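Ticket 300-63: Umwälzpumpe Menero, Fehler E4, Heizkreis Erdgeschoss
Status: offen (wieder)
Gemeldet von: Demetrio Carretero
Gerät: Menero, Regler Mondis
Priorität: normal (vom System vergeben, Einspruch eingelegt)

Erstmeldung, 9. Januar 2022

Seit heute früh steht am Regler E4, und im Erdgeschoss wird kein Heizkörper mehr warm. Oben läuft alles, was den Mietern oben sehr recht ist. Laut Handbuch bedeutet E4 »Störung Umwälzung, siehe Kapitel 9«. Das Handbuch hat acht Kapitel.

Bisher versucht:
Regler aus, zehn Minuten gewartet, Regler an. E4.
Sicherung raus und rein. E4, dazu blinkt jetzt die Uhr.
Entlüftet, alle Heizkörper, von unten nach oben. Ein Heizkörper hat mir auf die Socken gespuckt, die anderen gaben keinen Laut.
Anlagendruck nachgesehen, ist im grünen Bereich.

Antwort Support Batetari

Guten Tag, vielen Dank für Ihre Meldung. Bitte schalten Sie den Regler aus, warten Sie zehn Minuten und schalten Sie ihn wieder ein.

Nachtrag Carretero

Habe ich gemacht, steht oben. Habe es der guten Ordnung halber noch einmal gemacht. E4. Die Uhr blinkt weiterhin und behauptet, es sei Mitternacht.

Inzwischen die Pumpe selbst angesehen. Sie brummt, wenn man das Ohr dranhält, fördert aber offenbar nichts. Vorlauf 40 Grad vor der Pumpe, dahinter Zimmertemperatur, und die Zimmertemperatur ist derzeit nichts, womit man angeben möchte. Ich tippe auf eine festsitzende Welle. Im Oktober war der Kundendienst da und hat »alles geprüft«, so steht es auf der Rechnung.

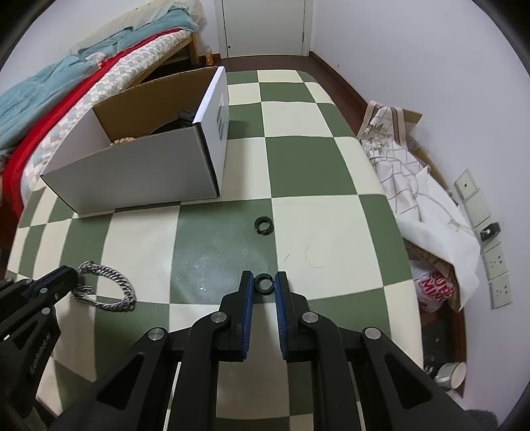
Zur Ersatzteilfrage: Quispe führt unter der Pumpe drei verschiedene Dichtungssätze, alle mit derselben Bezeichnung und drei verschiedenen Preisen. Telefonisch hieß es, man möge das Baujahr vom Typenschild ablesen. Das Typenschild klebt auf der Wandseite. Mit Taschenspiegel gelesen, spiegelverkehrt notiert, zurückübersetzt, durchgegeben, daraufhin hieß es, das Baujahr sei egal. Es gehe darum, ob der Haltering geschlossen oder geschlitzt sei. Geschlitzt also, so ein kleiner schwarzer wie der auf dem Foto über der karierten Matte. Den Satz habe ich jetzt bestellt, Lieferzeit vier Werktage.

Antwort Support Batetari

Ihr Anliegen wurde als gelöst markiert. Wie zufrieden waren Sie?

Nachtrag Carretero

Ticket wieder geöffnet. Offen sind noch: Was steht in Kapitel 9? Darf ich die Welle bis zur Lieferung mit dem Schraubendreher von Hand andrehen, oder erlischt dann die Garantie? Und wie stellt man die Uhr?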